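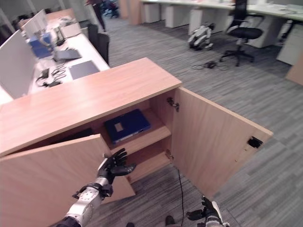 Laut Po-yen Fang ist das Thema Schranktür bei uns durch: Finger hinter die Kante, Arm zurückziehen, fertig, mehr brauche der Greifregler nicht zu können. Ich glaube das nicht und hätte gern Meinungen von Leuten, die so etwas schon länger laufen haben.

## Tür mit Fingerhaken aufziehen: taugt die Erfolgsquote etwas?

**Henrik Wunderlich**, 2026-01-12

Wir bauen in der offenen Werkstatt Flolitz an der Steuerung für einen zweiarmigen Roboter mit mehrfingrigen Händen. Kamera am Kopf, Regler selbst geschrieben (Projektname Pikthorpe, falls jemand im Archiv danach sucht). Aufgabe: an einen Holzschrank mit Flügeltüren heran, Tür weiter aufziehen, Ordner aus dem oberen Fach holen. Zweiter Teil kommt später, momentan geht es nur um die Tür.

Po-yen hat den Ablauf als Haken programmiert. Die Finger krümmen sich vor, einer bleibt etwas weiter gestreckt und geht an die senkrechte Außenkante des Türblatts, dann zieht der Arm auf einem Kreisbogen. Den Radius bekommt er aus einer Konfigurationsdatei, also von Hand gemessen. Gemeldet werden 532 Versuche mit einer Quote, die ich hier absichtlich weglasse, denn um die streiten wir ja gerade.

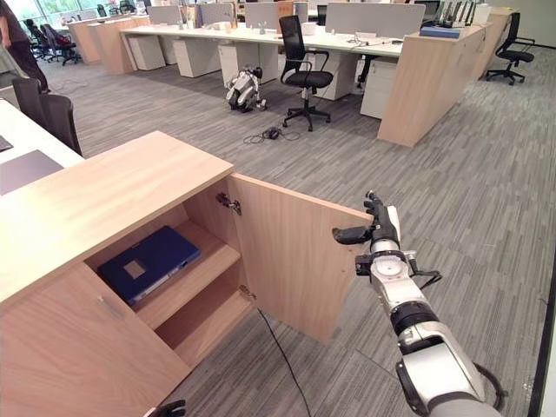
Meine Zweifel fangen schon beim Zählen an. Als Erfolg gilt, wenn der Sollwinkel der Armbahn erreicht ist. Der Sollwinkel des Arms, wohlgemerkt! Ob die Tür mitgekommen ist, steht nirgends im Log. Wenn der Finger abrutscht und der Arm leer durch die Luft fährt, ist das nach unserem Kriterium eine saubere Öffnung.

Dann die Startbedingung. In allen Läufen steht die Tür am Anfang schon ein Stück offen, sonst käme der Finger gar nicht an die Kante. Den geschlossenen Zustand mit Griff hat bisher keiner getestet. Po-yen nennt das »Modularisierung«, ich nenne es weglassen, was schwierig ist.

Und der Radius stimmt nur, solange der Roboter zum Schrank dort steht, wo er stehen soll. Ich habe die Basis testweise 20 mm verschoben und die Datei nicht angepasst. Danach hat der Arm so quer gedrückt, dass der Schrank mitgerutscht ist. Auf Teppichfliesen.

Meine Fragen also: Wie messt ihr, ob die Tür wirklich offen ist? Lohnt Nachgiebigkeit im Handgelenk, oder ist das wieder so ein Fass ohne Boden? Ein Kraftsensor ist im Budget erst im März drin, wenn überhaupt.

---

**Siu-ming Liao**

Nehmt doch einen Saugnapf. Hatte ich an meiner Küchentür, hält super auf glatten Flächen. Ansonsten Regler schneller stellen, dann merkt man das Querdrücken nicht so.

> **Henrik Wunderlich:** Eine Hand mit Fingern ist dran, und die bleibt dran. Und schneller stellen wir bei einem Arm, der seitlich drückt, ganz sicher nichts.

> **Siu-ming Liao:** War ja nur ein Vorschlag.

---

**Hoi-yan Yang**

Der Reihe nach, und vorweg: deine Skepsis ist berechtigt, nur suchst du den Fehler teilweise am falschen Ende.

**Messen.** Klebt einen Marker auf die Innenseite der Tür und einen zweiten auf den Korpus. Die Kopfkamera sieht bei dieser Art Zugriff meistens beide, und aus der Lage zueinander bekommt ihr den Türwinkel, ohne dass die Basisposition hineinspielt. Verdeckt die Hand einen Marker, wird der Lauf als »unbekannt« geführt. Auf keinen Fall als Erfolg, auch wenn es danach gut aussieht. Wem die Kamera zu wackelig ist, der schraubt ein Potentiometer ans Scharnier. Hässlich, aber ich traue dem Ding mehr als jedem Bildverfahren.

**Die alten Läufe.** Wegwerfen, tut mir leid. Ein Log ohne Türwinkel lässt sich im Nachhinein kaum retten. Macht lieber 100 neue mit ordentlichem Kriterium und schreibt für jeden die Startöffnung dazu. Wenn Po-yen dann immer noch auf die gleiche Quote kommt, hat er gewonnen und du gibst Ruhe.

**Radius.** Eine feste Kreisbahn ist an einem Scharnier der falsche Weg, solange der Arm steif geregelt ist. Ihr gebt eine Bahn vor, die Tür gibt auch eine vor, und irgendwer verliert. Bei euch war es der Schrank. Ohne Kraftsensor könnt ihr die Motorströme nehmen: Zugrichtung vorgeben, quer dazu weich regeln, und nach den ersten paar Grad den Kreis aus der tatsächlich gefahrenen Bahn schätzen. Das ist grob und driftet bei warmen Getrieben, reicht für eine leichte Holztür aber aus. Wir hatten in der Bolstead-Gruppe einen Abend lang das falsche Vorzeichen drin, der Arm hat sich dann in den Fehler hineingelehnt. Erster Test also mit einer Hand am Not-Aus.

**Haken an der Kante.** Geht für eine angelehnte Tür. Für eine geschlossene braucht ihr den Griff, und das ist eine eigene Aufgabe mit eigener Fehlerliste. Schreibt das so in die Projektseite, dann streitet auch keiner mehr über den Begriff »Tür öffnen«.

Was ich bei euch noch prüfen würde — Kabel. Sowohl am Unterarm als auch am Boden vor dem Schrank. Eine Schlaufe, die an der Türkante hängen bleibt, sieht in den Motorströmen aus wie ein klemmendes Scharnier, und dann sucht man tagelang im Regler.

> **Po-yen Fang:** Das mit dem Zählkriterium nehme ich auf meine Kappe. Die angelehnte Tür steht allerdings seit dem ersten Commit in der Beschreibung, ganz unten.

> **Henrik Wunderlich:** Ganz unten, genau.

---

**Wen-hsiung Su**

Ergänzend zu Hoi-yan, der ich fast überall zustimme. Von der Stromschätzung verspreche ich mir weniger. Ich habe das mit dem Berhe-Treiber versucht und bei langsamer Fahrt vor allem Reibung gemessen, keine Querkraft. Auf eine Abtastrate von 3.000 Hz zu gehen hat daran nichts geändert, das Rauschen war bloß feiner aufgelöst. Geholfen hat ein Stück Gummi zwischen Flansch und Hand, also Nachgiebigkeit für den Preis einer Fahrradschlauchflicke. Die Position der Fingerspitze wird damit ungenauer, für einen Haken ist das egal, für den Ordner später vermutlich nicht.

Zum Kriterium noch: messt auch, ob der Korpus stehen geblieben ist. Eine Tür, die relativ zum Schrank offen ist, während der Schrank eine Handbreit weiter vorne steht, würde ich nicht als bestanden eintragen. Klebeband auf den Teppich und nach jedem Lauf nachsehen.

> **Henrik Wunderlich:** Marker und Gummi probieren wir. Die alten Läufe fliegen aus der Projektseite, das habe ich mit Po-yen geklärt. Bei den Motorströmen bleibe ich misstrauisch, die Logs stelle ich hier ein, sobald welche da sind.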